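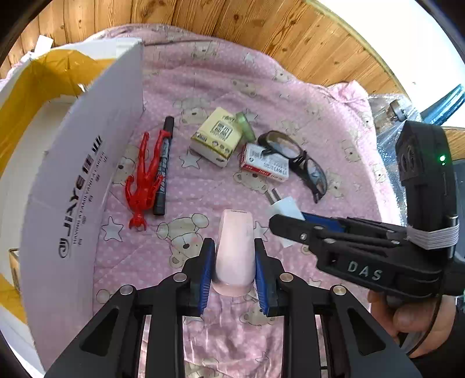
From: Danuta Pawlak
To: equipment list
Subject: Re: Second order of hand-held grippers

Boglárka Medve wrote on Sunday:

> I have the Tosteck quote open and need to know what goes on it before
> the November cutoff. Are we asking for more gripper pairs, or is it
> spare parts only? Kumside says they can get by with what they have if
> someone pays for pads. Also, does the 800 for consumables include
> batteries or is that separate?

Both, but fewer pairs than we talked about. I would put down 3 pairs: two for Tirnstead and one for Kumside. Kumside can get by for now, but with one pair out for repair they have nothing to work with, and the last repair took most of a month.

Batteries are separate. The 800 is for finger pads, screws, elastic band and cables. I'd like another 800 set aside for repairs and shipping, on its own line, so it doesn't get eaten by pads the way it did last time.

The part missing from the quote is the household stuff. Tidying and box-packing tasks need small things in odd shapes — cartons, toys, pens, glasses, chargers — and we have been bringing them from home. That's fine for a week and no good for a season. Wieczorek has offered mixed boxes of returned goods at a flat price. I'd budget up to 2000 for these, plus a few different cloths and floor coverings. Please don't let anyone order twenty of the same carton to save money.

Two things to ask Tosteck before you sign:

Do the pads come as sets for a whole gripper, or per finger? The old price list didn't say and we ordered wrong.

Will they hold the price if Kumside's pair ships later than the other two? The storage room there is full until the shelving goes in.

I don't want to add a charging cabinet this round. The one at Tirnstead still has free slots.

If you send me the revised quote by noon Tuesday I can check the part numbers against what we have in the drawer.

Danuta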